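Two Weeks at Trarkham: What the Robots Changed and What They Didn't
Project report, Work and Technology module

I picked Trarkham for my project mostly because it's on my bus route, and I ended up staying way longer than I had to! They pack kitchen goods for smaller brands (the big customer is Pultcombe), and in January they started handing some of the packing to two robot arms from Witano.

I expected people to be worried about their jobs. Some were, and one packer told me she'd started looking elsewhere the day the arms were announced. But most of what I heard was about smaller stuff. The arms set the pace now, so you can't slow down for a chat and catch up later. Breaks moved to 10:15 for everybody. The heavy lifting at the end of the line is gone, and I didn't meet one person who missed it.

I handed out a survey to the 21 people on the day shift. 14 said their work was easier on the body than before, and 2 said they felt less tired at home but more bored at work (I wish I'd asked a follow-up on that one).

The part I liked best was the training room. Trarkham has people teach the tasks by doing them with hand-held grippers, over and over, and the recordings go into a program called Desmet. A full set is 96 tries of the same task. I got to sit in on a Wednesday, and it's slower and fussier than I'd pictured – you have to forget how your own fingers would do it.

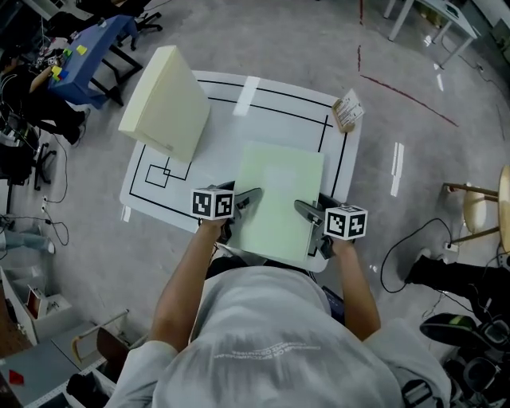
Pinching a green board from both sides, one gripper in each hand.

The people doing this used to pack, and they get paid a bit more for it. They were split on whether it's a step up. One liked being asked for her opinion, another said his wrists hurt by lunch. If I did the project again I'd spend more time in that room and talk to the night shift too, who never got my survey.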